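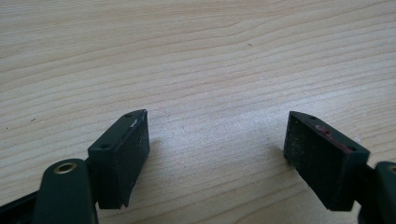 Pale wood with a fine, wavy grain.

Jad Awwad buys old tables, takes the finish off them and sells them again. He has done this from a rented unit behind the Rillard bakery for eight years, and before that he did it in his mother's garage, which she still mentions.

"I trained as a bookkeeper," he says. "I did four years in an office and I was fine at it. Then I bought a table for my flat that had been painted brown, and I spent a whole October scraping it. I liked that month more than the four years."

He still does his own accounts, on paper, at the end of the working day. He made a small loss in the first year and has not made one since. A table usually costs him less than people expect. The money goes on rent, the van and abrasive paper.

Most of his stock comes from house clearances. He has an arrangement with Darwish, a clearance firm on the other side of town, who ring him when they have something solid. He tries to get there before eight in the morning.

"If I go at ten it's gone, or it's been left out in the rain. They're good people but they haven't got the space. I look underneath first. The top tells you what somebody did to it last. Underneath tells you how it was made."

He turns down more than he takes. Woodworm is a no, unless it is old and treated. So is anything with a split running into a leg joint. He will take a wobble, a burn or a missing drawer.

Asked about the most common mistake people make at home, he answers at once.

"Sanding too early. They get a machine, put coarse paper on it and go straight at the varnish. The paper clogs, it gets hot, they push harder, and then there's a dip in the table that you can feel with your hand. Scrape first. It's slow and it's dull, and you should do it with the radio on."

He uses a cabinet scraper for nearly everything, and a chemical stripper only on carved parts. After scraping he sands by hand, always along the grain, and wipes the dust off between each grade of paper. He stops earlier than many restorers do.

"Pale wood shows everything. Every scratch you made going the wrong way will come up when you put oil on it. But it also looks after itself if you leave it a bit alone. I don't fill small marks any more. I used to. The filler goes a different colour after a year and then you've got a worse mark."
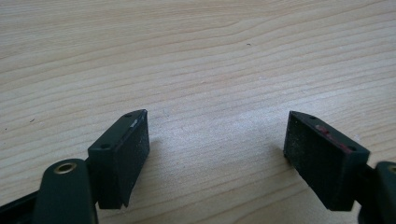
Small dark specks in a light surface. Awwad leaves marks like these unfilled.

For the finish he prefers a hard wax oil, in thin coats, with a night between them. He has tried water-based varnish and found it too cold to look at. Customers with small children sometimes ask for it anyway and he will do it for them.

The dearest table he has sold went for 3000, to a couple who had bought the old Vitberg schoolhouse and needed something long. He remembers it mainly because it would not go through the door and the legs had to come off in the road. Most of his tables sell for nearer 400.

"I could charge more. My brother tells me that every time he comes. But I want them to be used for dinner. If you pay too much for a table you put a cloth on it and you shout at people about glasses."

He does not put much faith in coasters himself. A ring from a hot mug will often fade if left, he says, and a stubborn one can be rubbed back and oiled in an afternoon.

He has been asked to teach an evening class at the Alimard centre and has not decided. He worries about the dust, and about having to talk for two hours. In the meantime there is a set of chairs to collect, which he agreed to take only because they came with the table.

"I don't like chairs," he says. "Too many joints."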